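Home | About | Test notes | Borrow a rig | Contact

Filed under: Who we are

About Skullum

Skullum tests grippers, arms, cameras and controllers for people who are thinking of buying them and would like a second opinion first. We don't make any of these things and we don't sell them. We work out of two rooms above a tile shop in Dritport, and we have been at it long enough to have grown wary of the word "seamless".

We started because of a brochure. A gripper called the Carrier was being offered to small packing businesses along the coast with a claim of 100 per cent pick success on "everyday goods". One of those businesses asked us to have a look before they signed. The everyday goods were a foam cube and a tin. We tried it on what the business packed, mostly folded linen, and the number came down quickly. They kept their money and we had our first client.

What we do

Most of our work is comparison. You send us a gripper, or we borrow one, and we run it against at least one other on the same table with the same objects. A full run is 102 attempts for each gripper. It began as 100, then somebody added two practice grabs and forgot to take them off the sheet, and by the time we noticed we had a year of results that needed to match. It has stayed at 102.

A grab counts if the object is lifted, held and put down where it was meant to go. Brushing the corner of a napkin and dragging it to the right spot doesn't count, although we have read reports from other outfits where we suspect it did.

We are fond of cloth as a test because it is so dull. Hard boxes flatter nearly every gripper on the market. A folded cloth lying flat on a smooth table gives the fingers very little to get hold of, and if it's a dark cloth the camera has its own troubles with the edge. Put a basket behind it and you also learn whether the wrist has room to turn. 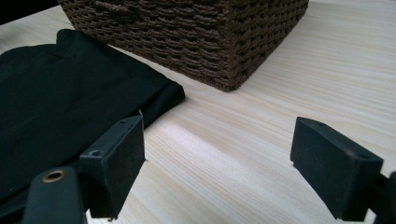

Before any motor is involved we like to try the fingers by hand. A hand-held gripper tells you plenty about finger shape and pad material, and it's cheap to be wrong with one. If a person can't pick the thing up with a given pair of fingers, we have doubts about any arm that says it can. The reverse doesn't hold, and we put that in every report. People are clever at making up for bad tools, so a good result by hand is only a reason to go on to the next stage.

Cameras get the same treatment. Pale table, dark object, light from one side, and then we move the light. A camera that works only at the height and angle in its own manual is marked down, because your shop floor won't look like the manual either.

Controllers are the part we find hardest to judge. The Grutley, which we have had on the bench since May, is quick and pleasant to set up. It also reports a completed grasp whenever the fingers stop moving, whether or not there is anything between them. We have raised this with the maker and were told it was a matter of settings. We have been through the settings.

What we won't do

We won't test from a video. We won't publish a score without the list of objects that produced it. If a maker pays for the test, that goes in the first line of the report, and the maker doesn't get to read it before you do. This has cost us work.

We also won't tell you that you need a robot. Of the businesses that came to us last year wanting to automate a picking job, 70 per cent would have been better served by a different table or a better labelled shelf, in our opinion. A few of them agreed.

What it costs

A standard comparison of two grippers is about $2,000, and that covers the written report and the raw tally sheets. Travel outside Dritport is extra. If you want your own goods used as test objects, please send more than you think we'll need. Returned items may be creased or scuffed, and we don't iron.

Questions about a report, including complaints, can go through the contact page. Old reports stay up even where we have changed our minds, with a note at the top giving the reason.

Page last revised 07/08/2023

Contact | Privacy | © Skullum, Dritport | Back to top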